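Sixteen months of having my own front door

I had meant to write this in June, when the lease on the little shop on Salian Road was properly signed and the paint was dry, but then the card machine went wrong and my mother came to stay, and you know how it goes. So it is late, and probably too long, and I hope you have a cup of tea to hand.

For those who are new, I ran Tindeck from the spare bedroom for years, mending and selling old fountain pens and a bit of stationery on the side. I always said I would never take on a shop. My accountant said the same, rather more firmly! Then the old wool place came up, with its lovely deep window, and I walked past it one evening and that was me done for.

The rent frightened me. It still does, a bit. I pay £1469 a month, and for the first few weeks I would lie awake working out how many bottles of ink that was (more than 80, if you are curious, and that is before I have paid for the ink).

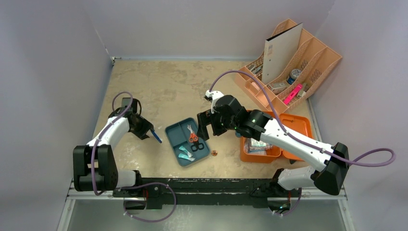 Filed under: Small business, Shop life

What I hadn't reckoned on was the neighbours. Elango Lobo has the framing shop two doors up, and he came round on my second morning with a list of every bill I would be getting and which month it would land. He had the water one down as "open sitting down". I have that list taped inside the cupboard even now, and he was only wrong about the business rates, where I got a little relief for being so small.

Customers are different in person too. Online, people know what they want and they want it by tomorrow. In the shop they come in out of the rain, try 48 colours of ink on the backs of old envelopes, tell me about their grandfather's desk and go home with one postcard. I used to fret over that. Then around Christmas a good many of them came back, and brought their sisters.

I did try opening late, until eight, and gave it up after a month (I was mostly selling to myself). Mornings are much better, especially once the Pruremer bakery has a queue out on the pavement.

Next on my list is the back room, which needs shelves and a heater, and I am waiting on a price from the joiner.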